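Oleksandra Romaniuk Would Like You to Stop Buying Trees in June

By Lev Didenko
14 Dec 2018

The first thing Oleksandra Romaniuk did when I sat down in her office was move a bucket of gravel off the only good chair. The second was to ask what I had planted in my own yard. I told her a Japanese maple. She asked where. I told her next to the driveway, facing west, and she looked at me the way a dentist looks at a man who says he flosses.

"And how's it doing?" she said.

It's crispy. We moved on.

Romaniuk has designed and built yards in and around Braltia for 20 years, the last stretch of them as co-owner of a firm called Shevchuk, named for a street she no longer works on. ("The sign was already paid for.") Her specialty is drainage, a subject she admits has never once come up at a party. People call her about patios. They call about fire pits, and they call about the pergola they saw on television. What they get, before any of that, is a woman in rubber boots asking where the water goes.

"Everybody wants to talk about the stone," she said. "I love stone. I'll talk stone all day. But if your yard tips toward your house, you're just buying very expensive stepping stones for a pond."
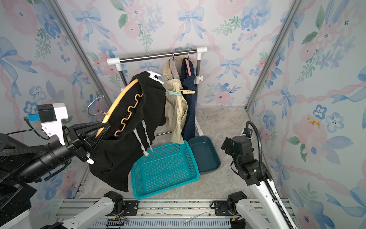 Her worst case, by her own ranking, was a job she inherited from another contractor on a hillside lot. The owner, Stepan Karpenko, had paid for a terrace, a low retaining wall and a lawn rolled out like carpet. The wall had no drain behind it. By the second spring it had developed what Karpenko described to me over the phone as "a belly."

"I thought it was supposed to curve," he said. "I'd been telling people it was a feature."

Romaniuk's crew took out 1,157 blocks, cleaned them, stacked them on the lawn and put nearly all of them back with gravel and a perforated pipe behind them. Karpenko got to look at the same wall he'd started with, only straight, and with a bill attached. He says he has made his peace with it. He also says he doesn't show it to guests anymore, as there's nothing left to point at.

I asked Romaniuk how a homeowner is supposed to know any of this ahead of time. She said to go outside when it's pouring.

"Put on a coat and stand there. Ten minutes. You'll learn more than I can tell you from a satellite picture. Is it running along the fence? Is it sitting by the steps? Take a video and send it to me. I have a phone full of other people's puddles. My kids think it's very sad."

The business partner is Maksym Zhuravel, who handles plants and, as far as I could tell, complaints. He came in halfway through the interview to find a stapler and stayed for most of an hour. Zhuravel's view is that drainage is important and that nobody ever cried with joy over a French drain.

"They cry over the lilacs," he said.

"They cry over the lilacs because the lilacs are dead," said Romaniuk. "Because they were sitting in water."

They have clearly had this conversation before. 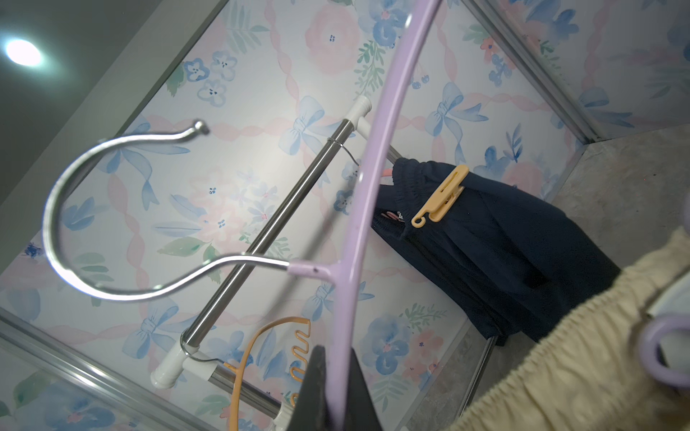 On the matter of timing, the two of them agree. Both would like people to plant trees in fall. Both know people will not. The garden centers are full in late spring, the sun is out, the tree is in bloom and on a cart before anyone has measured anything. Zhuravel says he can predict the calls that follow: one in July, asking if it's normal for the leaves to do that, and one in August, asking about a replacement.

"A tree that goes in the ground in October has nothing to do but make roots," he said. "It's a quiet life. A tree that goes in during June has to hold up all those leaves in the heat with a root ball the size of a soup pot. I'd drop my leaves too."

I asked about lawns. There was a pause, and Romaniuk looked at Zhuravel, who looked at the stapler.

The firm will put in a lawn. It will not put in a lawn under a mature spruce, though it has been asked to, twice, by the same client. It has a standing offer to replace any strip of grass narrower than a mower with something that doesn't need mowing. Very few people take it up. One who did is Châu Bạch, who lives on a corner lot in the Turard neighborhood and had spent several summers trimming a ribbon of turf along the sidewalk with hand shears.

"I was on my knees every other week," Bạch told me. "For grass! The dogs liked it. I don't even have a dog."

The ribbon is now creeping thyme and some flat stones. She paid 1,867 dollars for that and a new downspout line, and reports that the dogs like the thyme as well. 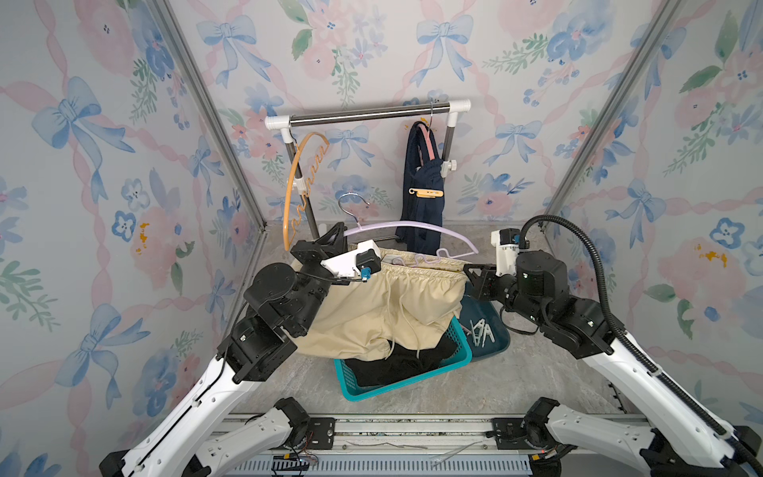
Winter is when Romaniuk does her drawing. She still does the first pass by hand, on paper, with a pencil she sharpens using a pocketknife, and then Zhuravel enters it into a design program called Dastonix, which she refers to only as "the machine." The machine can show a client the yard at sunset. It can show the hedge in five years' time. It can't, she notes, show the clay.

"There's always clay," she said. "They see the picture with the sunset and they say, great, when can you start. And I say, after I dig a hole."

She digs the hole herself, knee deep, fills it with water from the client's own hose, and comes back the next day to see how much is left. If the water is gone, she talks about patios. If it isn't, she talks about pipe. Zhuravel says he has seen her cheer up noticeably at a full hole.

She didn't deny it. She walked me out through the yard behind the office, past pallets of bluestone and a row of shrubs tucked in under burlap, and asked one more time about the maple. I said I supposed I could move it.

"Not now," she said. "The ground's like a brick. Call me in March and I'll tell you where."

Then she asked whether I had gutters on that side of the house, and I said I'd have to check.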